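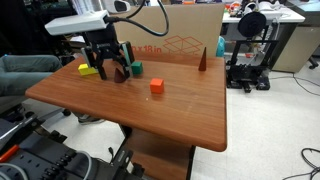 Figure 4.1 A set of solids on a table: a block, cubes, and two cones that differ in height.

# Chapter 4: Solids You Can Pick Up

Geometry gets so much better once you can hold it! In the last chapter we worked with flat figures, and a flat figure never hides anything from you. A solid does. Set a cube in front of you and you'll see three of its faces at most - the rest you have to work out, and that working out is what this chapter is made of.

Look at the two cones in Figure 4.1. Both have a round base and a single point, and we call them by the same name, yet one is squat and the other is tall and slim. What would you measure to tell a friend exactly which one you meant? Write down your answer now, before you read on, and keep the page. We'll come back to it in Section 4.3, when we get to height and slant.

You'll want some solids of your own. The Dravitz set works well, but old toy blocks are every bit as good (Ayantu Hadgu, who tested these lessons with her sixth graders in August, used a shoebox full of them). 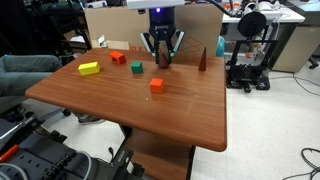
## 4.1 Faces, Edges, and Corners

A **face** is a surface of a solid. Two faces meet along an **edge**, and edges meet at a **corner**, also called a **vertex**. Run your thumb over a cube and count as you go: 6 faces, 12 edges, 8 corners. Now try a long rectangular block. The same numbers! Stretching the shape changed its lengths and left the counts alone.

An arch is harder, and a lot more fun. Its underside is curved, so you have to decide how to treat a surface that bends.

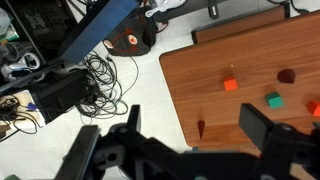
Turn your solids around as you count, or walk to the other side of the table and sketch them again from there. A cube seen from high up can look like a plain square, and a cone seen from straight overhead is a circle with a dot in the middle. Label each sketch with the place you stood.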